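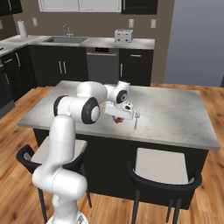 Sealing a marble island in a rental unit: tenant or owner?

I manage a furnished unit in Kedville that is let on annual terms. The kitchen island has a marble top, last sealed in March. The current tenant reports that lemon juice and wine now leave dull spots and has requested that the surface be resealed at our expense. The lease refers only to "ordinary cleaning." Is sealing considered ordinary cleaning, and would a new coat remove the spots?

Posted by Marin Zupan, 27 September 2023

Kamol Srisuk
Sealing is generally treated as maintenance and falls to the owner unless the lease states otherwise. Please note that dull spots left by acids are etching. A sealer slows staining but does not prevent or repair etching, and the affected area must be honed or polished. Before ordering any work, place a few drops of water on a clean section and wait 12 minutes. If the stone does not darken, the existing seal is probably still sound.
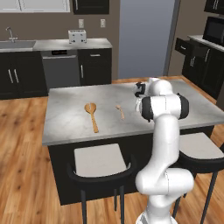
Munteanu wrote that the owner should pay for the sealer and the tenant for the spots, and that our building does it this way. Check your lease. Also do not use vinegar on it.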